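Bowl sorting day, kind of. Set went on sale at the Merham outlet and I've been puting off the nesting question ever since

Color order or size order?? Big gray one is a Benedetti I think, no stamp. Going by size – for now

Anyway. Bowls

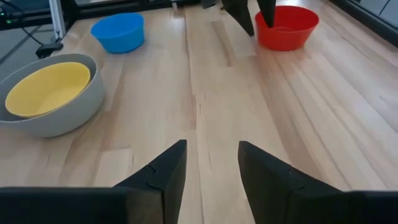
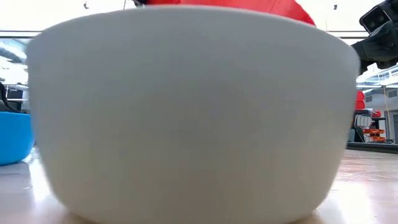
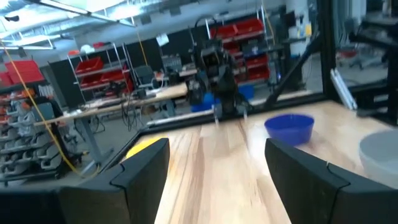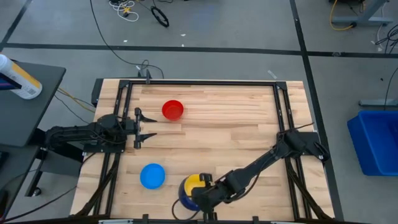
bowls on the table top, blue one's in all four

Red is still my favorite. Blue close second. Yellow goes with gray, not up for debate

Need one more in green – Wirmont has them for 36 a set wich is too much. Maybe December

Ok back to it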